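# Häufige Fragen zur Waschküche im Haus Grikton

Stand: 9. Juni 2021

Diese Seite ist für alle Mieterinnen und Mieter. Ich habe die Fragen gesammelt, welche man mir im Treppenhaus am meisten stellt. Deutsch ist nicht meine erste Sprache, bitte melden Sie mir Fehler.

## Wie reserviere ich eine Maschine?

Man trägt sich in die Liste neben der Tür ein, mit Name und Wohnungsnummer. Eine Reservierung ist höchstens 14 Tage im Voraus möglich. Wer nicht kommen kann, streicht bitte seinen Namen wieder durch.
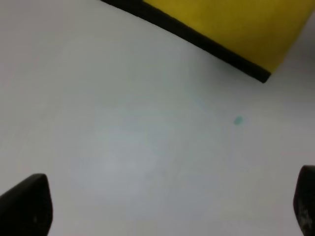 ## Wie viel kostet eine Wäsche?

Eine Wäsche kostet 2 Euro, der Trockner kostet gleich viel. Bezahlt wird mit der Karte von Fusitz. Die Karte bekommen Sie bei Frau Vimala Salian im Erdgeschoss.

## Darf ich Mikrofasertücher mit anderer Wäsche waschen?

Ja, aber besser nicht mit Frottee oder Baumwolle, die viel fusselt. Die Fasern bleiben sonst im Tuch hängen. Weichspüler lassen Sie bitte weg, er verklebt das Gewebe, und das Tuch nimmt danach schlecht Wasser auf.

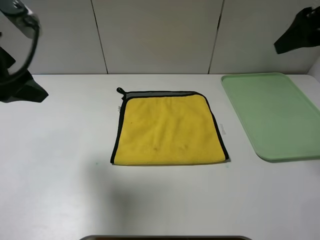

Bei der Temperatur gilt immer das Etikett. Kräftige Farben wasche ich beim ersten Mal getrennt.

## Kann ich meine Wäsche im Trockenraum hängen lassen?

Bis zum nächsten Morgen, das ist in Ordnung. Danach wird die Leine von der nächsten Partei gebraucht.

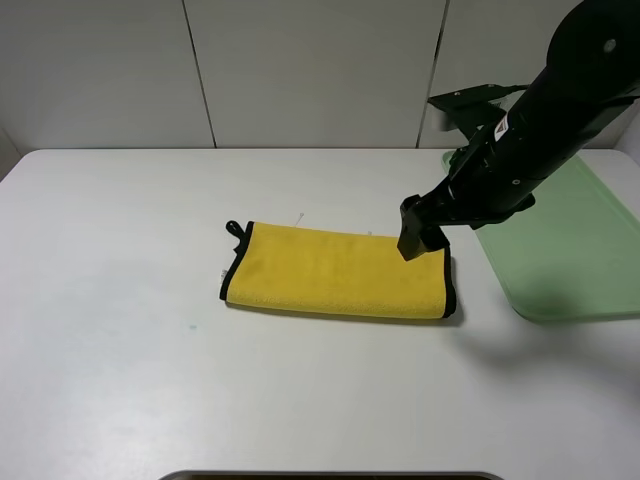 Vergessene Stücke legen wir gefaltet in das Regal beim Fenster. Dort bleiben sie bis Ende Juni, dann gehen sie an die Kleiderstube Iketstead.

## Was mache ich, wenn die Maschine stehen bleibt?

Zuerst den Wasserhahn kontrollieren und dann das Flusensieb. Hilft das nicht, rufen Sie die Firma Pisharody an, die Nummer klebt auf dem Deckel.
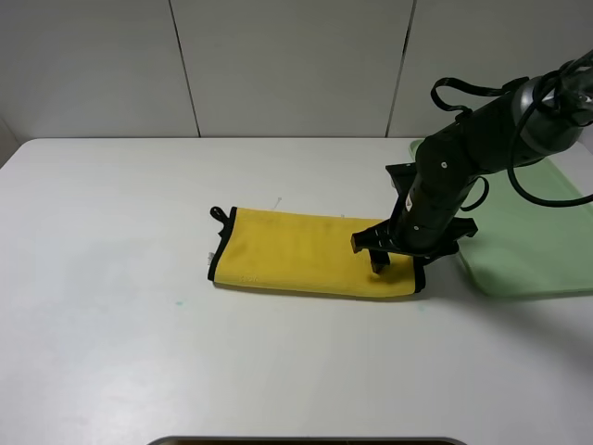
Bitte öffnen Sie die Tür nicht mit Gewalt. Das Schloss geht erst nach 2 Minuten auf, auch wenn das Programm schon fertig ist.

## An wen schreibe ich bei anderen Fragen?

An mich, Rhodri Jarman, Wohnung 17. Ein Zettel im Briefkasten genügt.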